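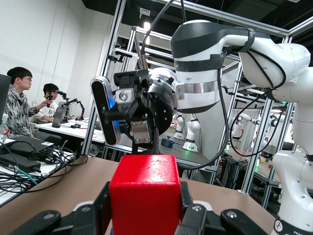 Florêncio Correia wrote on Jul 4, 2019:

> I would drop the orange. Red and orange from the Falen range sit too
> close together once the light goes warm, and people sorting by eye
> start hesitating over them. We had the same trouble with the Mostmont
> set in January and ended up with a box of duplicates that could not be
> told apart in the evening.
>
> Second point, the finish. Full gloss gives you a white patch on the top
> edge that reads as 255 in all 3 channels, and no color can be recovered
> from that. Matte or satin only, please, and no wax afterward.
>
> Third, what are you laying them on? The table top you described is
> light tan. Yellow on tan is a poor pair. Can you try a plain cover?

Taking these in order, with the cover last.

Orange. I agree that it is the weak member of the set. The lower face of an orange cube in shade moves toward red, and the lit top face of the red one moves toward orange, so the worst comparison is shaded orange against lit red. Comparing top face with top face I have no trouble. I am not ready to drop it, for two reasons. The sorting sheet already has five columns, and the obvious replacement is violet, which would sit next to the blue and give us the same argument at the other end of the row. What I would accept is a shift of the orange toward yellow by one step on the Falen chart. That leaves a wider gap to the red and still a reasonable gap to the yellow. If you have the chart from the Mostmont work, please send the step numbers. My copy stops at the greens.

Green. You didn't mention it, but I think it deserves more attention than the orange. The green is dark, and the front face in shade is darker again. Under a weak lamp I expect it to be confused with the blue before the orange is confused with the red. A mid green would fix it. Kan has one. I have not tested how it takes on corners.

Finish. Satin, no wax. The red has a slight gloss with a fine texture to it. There is a highlight along the top edge but it is narrow, and the rest of the face keeps its color. The faint white specks on the red are a cosmetic matter as far as I am concerned. If somebody wants them gone I would wipe first and think about recoating later. I don't want to recoat single cubes. A recoated cube never matches the others exactly, and then people learn to pick it out by finish.

Cover. Brown paper, one large sheet, over nearly the whole top.
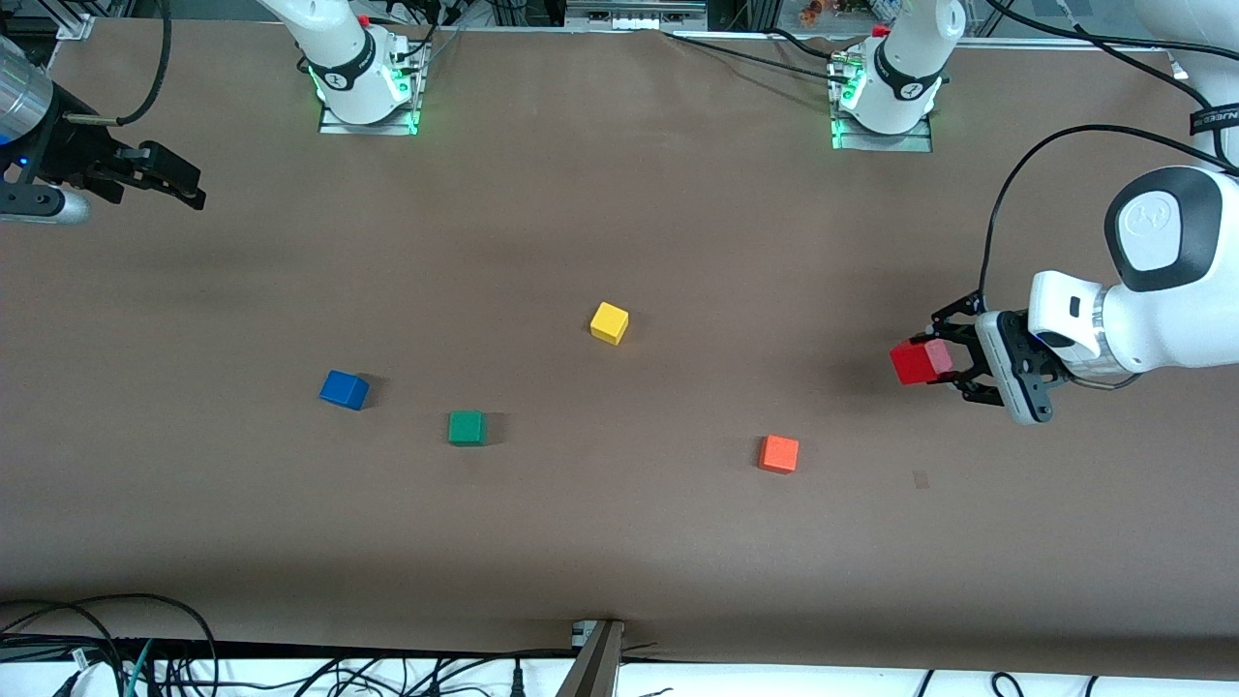
Set on brown paper: yellow, blue, dark green and orange on the sheet, red raised at right.

Notes on the paper:

1. It is a flat, even ground and all of the colors stand off it. Yellow and blue are the easiest. Dark green is acceptable.

2. Shadows stay soft. The one beside the blue cube does not hide the outline of the cube, and that was my main worry about using anything darker than the table.

3. It marks. There is already a small dark smudge to the right of the orange cube. For sorting by eye this is harmless. For anybody working from pictures it is one more dark spot to rule out, so I suggest changing the sheet when marks appear and not trying to clean it. Rubbing raises the fiber and you get a pale patch instead.

4. Use one piece. A seam makes a straight line across the sheet and a small cube placed over it can sit slightly off level.

I looked at the Edon gray card as an alternative. It is more neutral than the paper and I would prefer it for color work, but it comes in sheets too small for the table and we are back to seams.

On spacing, I set the cubes down loosely and at different angles, none touching. A turned cube shows a top and 2 sides, a square-on cube shows a top and a front, and both cases should be in any comparison we pass around. Please do the same at your end — a neat row is easier to set up but it hides the shaded faces, and the shaded faces are where the disagreement is.

Open items:

- Step numbers for orange from the Mostmont chart (Florêncio)
- Mid green from Kan, corner test (me)
- Whether the sorting sheet should print the color names or only the swatches. I prefer names. The printed orange on the current sheet looks red to me.

I will hold off on ordering until I have the step numbers.

Glória Serrano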